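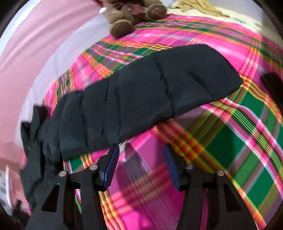 Choose the heater's position before you take it out of the box. The Jalar panel heater is made for bedrooms and small studies up to 100 square feet, and it works best on an outside wall, under or beside a window, with open floor in front of it. Measure from the front of the panel to the nearest thing that could burn or melt, and count bedding as part of the bed. A plaid blanket spread over a mattress, with a black quilted garment folded across the middle of it, is an ordinary thing to find in a bedroom, and both layers need to stay at least three feet from the panel. If the bed can't be moved and the distance is shorter than that, use another wall.

Filed under: Home Comfort > Heating > Setup Guides
Shares: 100

3.1 What is in the box

Heater panel, two feet with four screws, wall bracket, wall anchors and screws, paper drilling template, remote control with battery, this guide. The feet and the wall bracket are not used together. If anything is missing, contact the store before assembling the rest. Keep the box and the foam corners until the heater has run for a full evening without trouble, as returns are only accepted in the original packing.

3.2 Using the heater on its feet

1. Lay the panel face down on a folded towel or on the foam sheet from the box. Don't lay it on bare tile.

2. Line up the first foot with the two holes at the left end. The longer part of the foot points toward the back.

3. Put in both screws by hand, then tighten them with a Phillips screwdriver. Stop when the foot no longer moves. The threads are in thin metal and will strip if forced.

4. Repeat at the right end.

5. Stand the heater up and press down on both top corners. If it rocks on a hard floor, loosen the screws half a turn, press again, and retighten.

Note: On deep carpet the feet can sink far enough to block the lower air inlet. Put a flat board under the heater, wider than the feet on every side, or mount it on the wall.

CAUTION: The heater has a tip switch under the left foot. It cuts the power when the heater leans or falls. Do not tape the switch down.

3.3 Using the wall bracket

1. Tape the paper template to the wall with its bottom edge six inches above the baseboard. Check it with a level.

2. Look for wires and pipes behind the wall before drilling. Outlets usually have a cable running straight up or down from them.

3. Drill the four marked holes and push in the anchors. In a wood stud, leave out the anchor and drive the screw directly.

4. Screw the bracket to the wall with the hooks facing up.

5. Lift the panel onto the hooks and let it drop until both sides click. Pull the bottom edge gently toward you. It should not come away.

6. Turn the locking tab at the lower right corner.

The wall needs to be solid and dry. Wallpaper is fine, but vinyl wallpaper can discolor above the panel, and the change is permanent. Do not mount the heater over a mattress, behind a door, or directly below an outlet.

3.4 Plugging in

Plug the cord straight into a wall outlet. Extension cords, power strips, and plug-in timers must not be used with this heater. The plug should fit tightly. If it feels loose or gets too hot to hold, turn the heater off and have the outlet replaced before using it again.

Route the cord along the wall and away from the front of the panel. It should not run under a rug or be pinched by a bed leg. If the outlet is behind the bed, check that the frame can't press against the plug when someone sits down.

3.5 First run

1. Open a window. There is a protective coating on the heating element and it gives off a smell the first time it gets hot.

2. Turn on the main switch at the right side. The light shows red for standby.

3. Press Power. The heater starts on Low, which is 400 watts.

4. Press Mode once for High, which is 800 watts.

5. Leave it on High for 2 hours with someone at home. The smell should be gone by then. A few clicks as the metal warms up are normal, and you will hear them again as it cools.

6. Turn the heater off and let it cool before closing the window.

If you see smoke from the top vents, unplug the heater and do not restart it.

3.6 Before each use

Look at the area near the heater before you turn it on, especially when it runs from a timer. Bedrooms change during the day. Clothes get put down on the bed and forgotten, and a padded jacket laid out flat takes up a lot more room than the same jacket on a hook. A sleeve reaching out toward the side of the bed is easily dragged off along with the covers.

- Move clothes, pillows, and loose bedding back inside the three-foot line.
- Tie up curtains that reach below the top of the panel.
- Check that the top vents are clear.
- Close the window again if you opened it to air the room.

Never dry clothes on the heater. The top vents have to stay open, and a covered heater will shut itself off and show the code E2 on the remote. To clear the code, unplug the heater, uncover it, and wait until the case is cool to the touch.

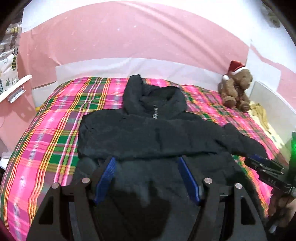 3.7 Pairing the remote

1. Pull the plastic strip out of the battery compartment.

2. With the heater in standby, hold Power and Timer on the panel together until the light blinks.

3. Press any button on the remote. The light stops blinking when the two are paired.

One remote can control one heater. If you have two heaters in the same house, pair the first one and unplug it before pairing the second. The remote reads the room temperature from where it is lying, so keep it out of direct sun and off the heater itself. A nightstand is a good place for it.

Section 4 covers the weekly timer.

Tags: panel heater, bedroom, installation, Jalar
2 comments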